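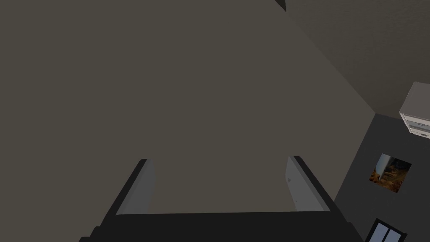

Page last changed: Saturday, 4:40 pm

Vinenstead Papers: progress report, second half of the grant

For the Kordestani Fund. Sent late, sorry. The short version first, then box by box for whoever wants it.

Where we are

Processing of the main correspondence is done. 102 folders, all foldered, labeled and in order. Finding aid is in draft, scope note and container list both. Biographical note still too long and needs cutting. Scanning is at 80 folders out of the 102. The rest are the oversize and the fragile, which we left for last on purpose and are now paying for.

Spending is on track except for supplies, see below.

What the collection looks like now

As a reminder, the papers are the letters, account books and land business of the Vinenstead family, mostly to and from the druggist's store and later the county clerk's office. When they came to us they were in the order somebody's desk had left them. We kept original order where we could find one. Where we couldn't, chronological, then by correspondent.

Series 1, family letters. Finished. The undated ones were the slow part. Some could be placed from the contents (a flood, a new roof on the church, a mule sold twice). The ones that could not be are in their own folders at the end of the series, marked undated.

Series 2, business letters. Finished. Bigger than the survey said. The survey took the letterpress books for ledgers and they are not ledgers, they are copies of outgoing mail on tissue, several hundred leaves to a volume, with an index in the front of each one that is only sometimes right. This is good news for researchers, since it means both sides of the seed and patent medicine correspondence survive. Bad news for the schedule.

Series 3, county and legislative matters. Finished as far as foldering goes. Petitions, drafts of bills on fence law and road taxes, replies from constituents who were not happy with the fence law. Description is at folder level only. The original plan promised item level for this series. We'd like to talk about that, see Requests.

Series 4, land and legal. Finished. Deeds flattened. Two folders restricted until we hear back on the probate question.

Series 5, printed matter and clippings. Foldered. Clippings photocopied onto acid free paper, originals weeded per the policy you approved. Programs and handbills kept.

Scanning

Master files are being made as uncompressed images, with smaller copies for the web. Naming follows box and folder. We had 7 folders come back from checking with pages out of sequence, all Series 2, all from the same week. Rescanned. Checking is now done the day after scanning instead of at the end of the month and that seems to of fixed it.

Letterpress books: the scanner's cradle will not open wide enough without strain on the bindings. Did a trial on one volume with foam wedges and the overhead camera. Images are readable but the ink is pale and purple and there's bleed from the next leaf. A sheet of white stock slipped behind each leaf helps a lot. It also doubles the handling time. Plan is to go ahead this way and accept it.

Online access

Files go up on the Druvodau site, which is where the regional collections portal now lives. First upload went through in March. Second upload failed on the metadata, our date field again. They want one format for uncertain dates and we had three. Cleaned up, resubmitted, waiting.

The search page works on names and places. Full text search will only cover printed items. Handwriting is not going to be searchable unless someone transcribes it, and transcription was not in the grant.

Use so far

Reading room requests have already started on word of mouth. Mostly genealogists, one graduate student working on road taxes, a couple of calls from the Bukia township historical society asking after letters from the Bukia side of the river. There are some. They're in Series 1 under the married name, which we have now put in the finding aid as a cross reference because we'd have missed it too.

Budget

Staff hours: as planned.
Boxes and folders: over. Flat boxes for the oversize deeds went up in price between quote and order.
Scanning equipment: under. Didn't need the second lamp.
Travel: unspent.

We'd like to move the unspent travel money to supplies. It covers the gap with a little left over. Form attached.

Problems

Mold on the bottom of one carton in Series 5. Caught early, isolated, dry and inactive according to the conservator. Contents were duplicates of printed reports. Discarded with a list kept.

Humidity in the back stacks was high for most of July. Dehumidifier running. Readings are back in range and logged daily.

The donor family found another trunk. We have not seen inside it. It is not in this project and we have not promised anything.

Requests

1. Approve the travel to supplies transfer.
2. Agree to folder level description for Series 3 in place of item level. Item level would take the hours we need for the letterpress books, and the books matter more.
3. Extend the close date to December. No added money asked for.

Next

Finish oversize scanning. Start letterpress volumes in order, earliest first. Cut the biographical note. Post the finding aid once the restricted folders are sorted out, or post with a note if they're not. Final report will include the file counts and the full box list, wich is too long to put in here.

Deed of gift copy and supply invoices are in the shared folder under Reports.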